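Terrazzo, marble and a lot of white cable
Gallery by Sunita Mathur

I have never trusted terrazzo wallpaper. Real terrazzo is stone chips ground flat and polished, and you can walk on it for a lifetime. The paper kind is a picture of that, hung upright, where no terrazzo floor has ever been. Selano sells it as pattern 3704 and the sales sheet calls it "quietly playful." I'd like to know what the loud version looks like.

Benvinda Aguiar chose it for this corner and paired it with a marble-look surface underneath. I told her in March that it was one pattern too many. She told me to wait until there were things on it. So now there are things on it, and I'm keeping an open mind, or as open as it gets.

The phones

Dark screens do the pattern a favor. Four phones lying face up give you four plain rectangles to rest your eyes on, and with this much going on around them you need every one. The pinkish case on the left picks up the pale pink in the wall, and Benvinda would like credit for that.

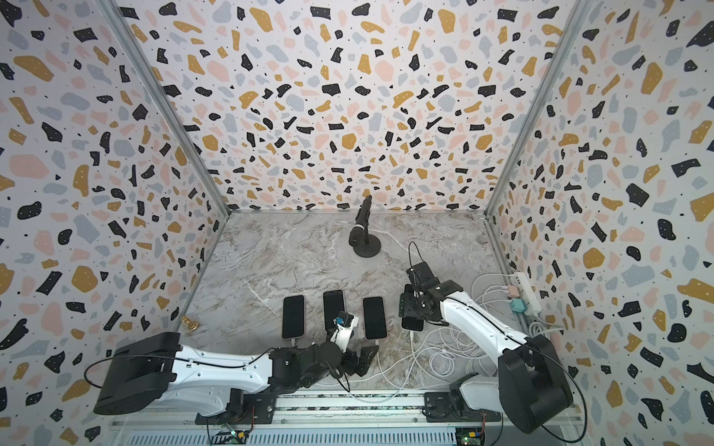

I'm less sold on the charging arrangement. People who put phones on a nice surface always assume the cable will look after itself, and the cable never does. White was the obvious pick against gray and white veining, and I'll admit black would have been worse. Ilídio Frade argues that a cable should match the floor. I'd say a cable should go down a hole at the back, and until somebody cuts that hole the color is a side issue.

A phone also needs a place to be put back to. A loose row is fine for an afternoon. Give it a week in a house with people in it and the row is gone.

The cables, and the pawn

White cable loops and coils off to the right, and I wouldn't want to be the one who has to work out which end belongs to which phone. Over by the left wall is a gold-colored chess pawn with plenty of marble to itself. Agnes Björklund thinks the pawn is the best thing on the surface. It's a pawn. It does go with the mustard flecks, though, and it has the good manners not to need charging.
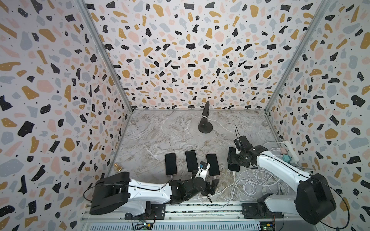 The microphone

Black, slim, on a round base, set toward the back and tilted up at the wall. Of everything on the marble this is the piece I'd keep. It stands up where the phones lie flat, and the black picks out the black chips behind it, so for once the wallpaper looks as if it was bought to go with something. 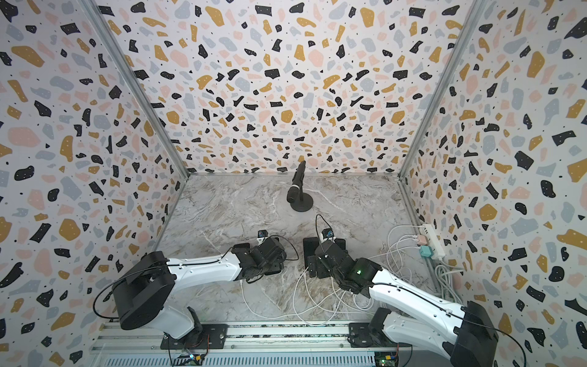

My other complaint is about scale. Flecks this size look fine on a sample card the size of a paperback. Hang them on three sides and the nearest ones start to look like spilled cereal. The back wall gets away with it. The side walls, I think, don't, and I would have done those in plain off-white and spent what was left of the money on cable clips.

The marble I've softened on. There are beige and brown veins in it that I hadn't expected to like, and they take the chill off the gray. Would I have put it with terrazzo? No. Benvinda has 2 rolls of 3704 left over and has offered them to me for the hallway. I've said I'll think about it, and I have asked her for the leftover marble instead.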